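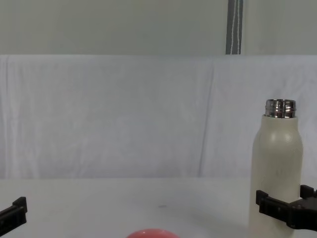 Golthorpe Pickles and Chutneys

A table of home preserving recipes in English, with quantities split out

Read this before you use it

This is a set of 3,185 recipes for pickles, chutneys, relishes and ketchups, typed up from 34 fundraising booklets printed in and near Golthorpe and Flultham. Each recipe has its ingredients broken into amount, unit and item, and its method kept as one block of text.

It is a record of what people sent in to be printed. Whether they cooked it that way is a separate matter, and I have my doubts about a fair number of them. Please don't treat any recipe in the table as safe to make and store. More on that under Safety.

What's in the folder

recipes.csv
One row per recipe. This is the main file.

ingredients.csv
One row per ingredient line, joined to recipes.csv by recipe_id.

booklets.csv
One row per booklet, with title, place of printing and a decade where one could be worked out.

checked.csv
The 300 recipes that were read against the printed page a second time, with every correction listed.

units.txt
How I turned gills, teacups, breakfast cups and the rest into millilitres or grams. Read it. You may disagree with it.

Columns in recipes.csv

recipe_id: a number. No meaning in the order.

booklet_id: links to booklets.csv.

title: as printed, spelling mistakes kept. "Piccalilly", "Picallili" and "Piccalilli" all occur and have been left alone.

kind: pickle, chutney, relish, ketchup or unclear. I assigned this, and I'm not proud of it. See below.

method: full text of the method. Line breaks have been removed. Hyphens at line ends have been closed up, which will have joined a few words that ought to have kept theirs.

yield_text: what the booklet says it makes, if it says anything. Most often it doesn't. "Makes plenty" is a real value.

keeps_text: any claim about how long it keeps, copied word for word. Not checked and not to be relied on.

vinegar_type: malt, white, cider, wine, other, not stated. "Not stated" means the recipe just says vinegar. It is tempting to read that as malt. I did not, and if you do, say so in your write-up.

Columns in ingredients.csv

recipe_id, line_no: the join and the order on the page.

raw: the line as printed.

amount, amount_high: numbers. amount_high is filled only for ranges such as "2 to 3 onions".

unit: from the list in units.txt, or blank for things that are counted.

item: the ingredient with the amount and unit taken off.

item_group: a coarser label, so that "shallots", "small onions" and "silverskins" can be pulled out together. Silverskins and shallots are plainly not the same thing to anyone who has peeled a bowl of each. If that matters to your work, use item.

prep: chopped, minced, peeled and so on, where it appears on the ingredient line. Where the preparation is only in the method it stays there, so a blank in prep tells you nothing about whether the onions got chopped.

How the text was got

The booklets were scanned and run through ordinary text recognition, then the ingredient lines were split by Sani, a small parser we already had for baking recipes. Sani was written with cake in mind and it shows. It expects amounts to be small and tidy, and it had no notion of a peck of tomatoes. It read "1 oz. mace blades" as one ounce of an item called "mace" with a prep of "blades". That one has been fixed. Others like it will still be in there.

Fractions gave the most trouble. In cheap print a half and a quarter look much alike after scanning, and a recipe with twice the salt it should have does not announce itself. Any line holding a fraction was looked at by eye once. Once is not very many times.

Spices tied in muslin are another sore point. Some booklets list them as separate ingredients, some give "pickling spice", and some say only "a bag of spice". The last kind has item set to "spice, mixed" and no amount. Please don't fill the amount in with an average. I have seen it done and the results were silly.

How good is it?

For the checked recipes, see checked.csv and form your own view. I'm not quoting a single accuracy score, as the errors are bunched. The well printed booklets are close to clean. The ones run off on a duplicator, with brown vinegar rings on the page in at least one case, are poor, and no average of the two describes either.

The second reading was also done by the person who set up the first, so it will have missed whatever I was prone to miss in the first place. An outside check would be worth more than anything I could add here.

Errors that were found, most common first:

wrong fraction
two ingredients on one line left as one ("salt and pepper", "mustard and turmeric")
amount attached to the wrong item where the booklet used two columns
pint read as part, or the reverse
a recipe running over the page and losing its last step

That last one is worth a search before you do anything with the methods. If a method ends without any mention of jars, bottles, pots or covers, it may have been chopped short. It may also just be a recipe by somebody who thought you'd know.

The kind column

There is no clean line between a chutney and a relish, and the booklets don't pretend there is. My rule was to follow the title where it used one of the four words and otherwise to look at the method. Long boiling with sugar and vinegar made it a chutney. Vegetables kept whole or in pieces, with vinegar poured over, made it a pickle. Green tomato "pickle" that is boiled to a brown mush for two hours is still labelled pickle, as that's what its title says.

If you train a classifier on this column you will be training it on titles. It will score well and you will have learnt nothing about food.

Comparison with Lodach

People will want to set this beside Lodach, the older preserving table that is passed round with a claimed 3,000 recipes in it. I'd be wary. Lodach was gathered from web pages, has had its amounts rounded to metric with the originals thrown away, and contains a great many copies of the same recipe with the title altered. I could find no account of how the rounding was done. It may still be useful for ingredient names.

Our table has repeats too. Booklets borrowed from one another freely, and a handful of recipes for pickled red cabbage turn up again and again with hardly a word changed. These have been kept. If you want to know what was printed, the repeats are part of the answer. If you want distinct recipes, remove them yourself and say how. Matching on title alone will throw away good rows: "Apple Chutney" covers a lot of very different apple chutneys.

Things the set can't tell you

What people in the area ate. Someone who sends a recipe to a fundraising booklet may be showing off, or may have copied it from the back of a packet.

What was cheap or in season. Few recipes name a month, and where October is given for green tomatoes it might be tradition as much as gardening.

When a recipe was first made. The decade in booklets.csv is the decade of printing, and it is a guess from prices and typefaces for those marked as such.

How anything tasted. There are phrases like "very good" and "a great favourite" in the methods. I wouldn't run sentiment scoring over them. Everyone in a cookery booklet thinks well of their own chutney.

Safety

Several recipes are a bad idea by present-day advice. Some keep garlic or mushrooms with too little acid, some water down the vinegar, and some tell you to cover a jar with paper and leave it in a cupboard through the winter. No row has been flagged as safe or unsafe. I considered it, but a flag set by me from a line of text, with no strength given for the vinegar, would have looked more certain than it was.

Do not put these recipes into a cooking app or anything that hands out instructions. If you want to cook from them, compare with current tested guidance first, and go by the guidance where they differ.

Cleaning that was done on purpose

Names and addresses of contributors were taken out, including from titles, so "Mrs So-and-so's Pickled Eggs" has become "Pickled Eggs". A few may have slipped through. Report them and they'll be removed.

Adverts, prayers, jokes and household hints were dropped. One booklet's page of hints included a method for cleaning brass with leftover pickle vinegar, and that has gone too.

Numbers written as words were turned into digits in amount but left in raw.

Cleaning that was not done

Spelling, in any column taken from print.

Judging whether an amount is sensible. Four pounds of salt to a quart of vinegar is in there. I went back to the page and that is what it says.

Filling in missing oven or stove heats. "Boil gently" stays as it is.

Reporting a mistake

Give the recipe_id, the column and what you think it should say. If your correction comes from knowing the dish and you haven't seen the booklet, say that as well. Those are welcome but go in a separate notes file, so that the table keeps to the printed page, wrong salt and all.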